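# Leave the dish rack out

Every few months somebody I know renovates a kitchen, and every few months I am shown the drawer where the dish rack is going to live. It is usually a deep drawer, soft-closing, under the sink or next to it. The rack folds flat, or rolls up like a sushi mat, and goes in there when company is coming. Then company stops coming for a few weeks, and the rack stays on the counter, and the owner feels bad about it.

My argument is that the rack should stay on the counter, or on the table if there is no counter, and that the owner should stop feeling bad.

I live in a rented unit in Mikudthorpe with a kitchen that was added to the back of the building at some point when people were apparently thinner. There is a sink, a stove, and a strip of bench between them about as wide as a baking tray. There is no dishwasher and no place to put one. For the first year I dried everything by hand and put it straight away, because I had read that this was what tidy people did. I washed up at night, got tired halfway through, and left the wet half on a tea towel. In the morning the towel was soaked, the bench under it was soaked, and the bowls had a ring of water sealed under them.

So I bought a rack, and put it on the table beside the sink end of the room, and that was the end of the problem. It took up a good part of the table. I eat at the other part.

The case against racks is mostly about how they look. A neighbour of mine, Phúc Kim, put it fairly. She said a rack makes a kitchen look as though the job is never finished. I agree that it does, and I think the kitchen is telling the truth. If you cook at home, there is nearly always something wet. A plate used at breakfast is a wet plate at half past eight and a dry one by lunch, and in the hours between it needs to be somewhere. You can hide it in a dishwasher, which is a rack with a door on it, or you can stand it up in the open air, where it will dry faster.

People will spend $800 on a tap and then balk at leaving a plate in view. The magazine Wavby ran a feature last November on small kitchens, with 80 tips, and I read all of them. Two mentioned drying dishes. One of those said to buy a rack that could be stored out of sight, and the other said to buy nicer tea towels. I have no quarrel with tea towels, but a tea towel that has dried a full dinner's worth of dishes is a wet rag, and then you have to find somewhere to dry that.

Tea towels are the second half of my argument. They belong near the rack. Mine used to be in the third drawer down, under the cling wrap, on the theory that linen goes in a drawer. Every time I wanted one my hands were already dripping, and I dripped on the floor, on the drawer front and into the drawer. A plain open plastic bin next to the rack fixed it. The cloths go in clean and folded, you can reach one without opening anything, and when the bin is empty it is time to do a wash. I don't claim it is handsome. 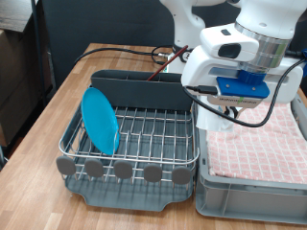
*Rack on the left, cloth bin hard up against it. No gap wasted.*

Side by side is the right arrangement, and I would say so even in a kitchen much larger than mine. The distance between the wet thing and the cloth ought to be as close to nothing as you can get it. I have stayed in houses where the rack was at the sink and the towels hung on the oven door at the far end of the room, and everyone in those houses shook their hands dry like dogs.

A few words on the rack itself, as there are bad ones. The roll-up mat that lies across the sink is a bad one, in my view. It holds plates flat or nearly flat, and a flat plate holds water. You also can't use the sink while it is there. The two-storey rack, which Gundinia sells in several finishes, is good for a family of five and absurd for anyone else. I had one on loan for a fortnight and spent it reaching around the top deck to get at the bottom one.

What you want is a wire rack with proper upright tines, so that a plate stands on its edge, and a tray underneath to catch the drips. The tray matters more than the wire. Without one you are back to the wet bench. Plastic is fine for it, and dark plastic is better than white, which shows every mark the water leaves. The tray should lift out on its own so it can be tipped into the sink and rinsed. Do this every couple of days. A tray left for a week smells like a fish tank, and I suspect that a good share of the people who hate dish racks really hate a tray somebody didn't rinse.

You also want a caddy for the tall things, and it should be roomy. Narrow cups that hang off the side of a rack tip over as soon as you put a ladle in one. A long caddy across the back will take chopsticks, brushes, knives and the wooden spoon, and it gives the first plate something to lean on. If it has dividers, ignore them or don't. I have never managed to keep forks in the fork section.

Then there is the question of when to empty it. The tidy school says immediately. I say once a day, in the morning, while the kettle boils. Everything is dry by then without anyone having touched it, and it takes less time than the kettle does. My only rule is that nothing new goes in until the old things have come out. Break that rule and you get the tower, with a saucepan balanced on a colander balanced on two mugs, and the tower is the thing people picture when they say they can't stand a dish rack on show. They are right about the tower.

I will grant one more point to the other side. A rack eats space, and in a small kitchen the space it eats is the space for chopping. I chop on a board that sits over the stove when the stove is cold, which some readers will find grim. A friend who cooks at a café called Âu chops on the lid of her chest freezer at home and says it is the best surface she has. People work around things. It is easier to work around a rack that never moves than one that comes out of its drawer wet and goes back in wet, and leaves the drawer smelling of sponge.

There is a saving in all this too, though I didn't go looking for it. With the rack always out, I use the same plate most days. It is washed, it dries standing up, and it is the nearest one to hand when I next want a plate. The stack in the cupboard has barely been disturbed since Christmas. I gave half of it away and kept enough for guests, and when guests do come the rack is full by nine o'clock and sits there on the table beside us while we finish the wine. One of them asked on Tuesday if I wanted a hand drying up. I said no, the rack would do it.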